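Household Tasks Working Group - minutes
2026-08-03, Wemden office, upstairs room
Present: Serena Colombo (chair), Katia Bianchini (notes), two from Hutsuliak, one from Bisulura on the phone, dropped off halfway

1. Last minutes
Agreed. One fix - the dish rack figures were for the old planner, not the new one. Katia to correct.

2. Simulation runs
1053 runs finished since February. Serena went through the failures. Putting away light stuff is OK. Anything big and wooden still bad - gripper gets up close, fingers go either side of a narrow part, then the planner has no idea where the rest of the thing is. Camera sees wood grain and not much else. Hutsuliak asked if the planner could back off and look again before closing. Yes in theory, costs time. To be tried.

Some 13 runs thrown out for bad contact settings. Not counted in the above.

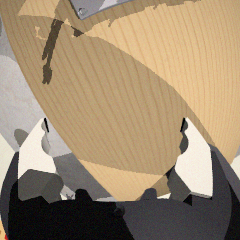 Bisulura wasn't convinced any of this tells us much about a real house. Their view was that a person moving a chair feels the weight shift and changes grip without thinking, and the sim gives us none of that, so a good score would only mean we're good at the sim. Wants real furniture, real floors, before anyone says the word "ready" to a customer.

Serena agreed in part. Sim stays for sorting out the dumb mistakes first. Nobody is promising customers anything this year.

3. Shop floor trial
Wumidine want shelf restocking looked at again. Boxes fine in the last trial, bags not. Staff there said they spent as long tidying up after the arm as they would of spent stocking the shelf. Long talk about whether that counts as a failure. No agreement. Hutsuliak think half a job done overnight is still worth having, Katia doesnt.

4. Can it do chores yet
Short answer for the web page: some, slowly, with somebody close by. Laundry folding off the list for now. Wiping tables stays on.

5. Actions
Serena - back off and look again test, wooden items only
Katia - fix last minutes, draft web page wording
Hutsuliak - 2 quotes for secondhand furniture
Bisulura - send their list of floor types

Next meeting same room, date to be emailed.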